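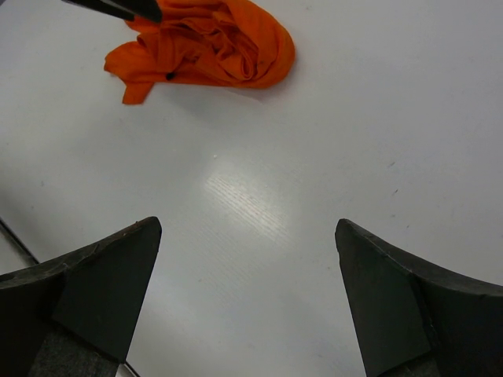

Roman Duda wrote in to say that he priced a two-arm folding bench for his shop, got as far as the arms, and stopped, because the quote had no line for a table, a rail or spare finger pads. He asked what else to put on the sheet before he signs anything.

Quite a lot. The arms are the part everyone budgets for. The items below are the ones that get bought later, one at a time, at full shipping.

Work surface. Choose matte over glossy if a camera will look down at it. Gloss throws the ceiling lights back at the lens, and scratches show early on white. Size the top so that a garment laid flat stays inside the reach of both arms. Measure with your largest shirt, sleeves out.

Finger pads. Treat them as a consumable, like sandpaper. Order 2 spare sets with the grippers and write the part number inside the cabinet door. Check the rims for scuffing on the same day you wipe the table.

Mounting. Aluminum extrusion along the front edge lets you shift a base without drilling again. Buy the T-nuts by the bag. Ours came from Omach at $76 for rail, nuts and end caps.

Cable slack. Raise both arms to full height and swing them out before you cut or tie anything. Leave a loop at the wrist and another at the elbow. Secure the lower run near the base, where it moves least.

Test laundry. Set aside a few old shirts in a solid color that contrasts with the table. Keep them out of the household wash pile.

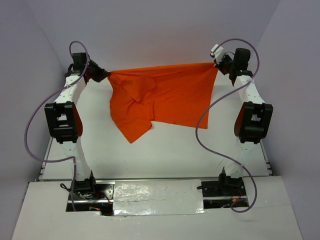
My own mistake was buying both arms in one order, a reader in Clollville comments. The second sat in its box until November while I learned to run the first. I would have spent that money on a better table and a spare power supply.

Fair point for picking up small items. For holding a shirt by two corners you need the pair, so plan the bench for two bases even if you buy one. Cut both openings in the front board at the same time and cover the unused one.

Power and wiring. Budget $174 for a switched outlet strip, strain relief, connectors and covers for any exposed leads at the bases. Put the switch where you can reach it without leaning over the table.

Reserve. Hold back $300 for the first year. Dunne and Jusetti both sell single replacement motors, but compare shipping times before price.

Prices checked 10/13/18.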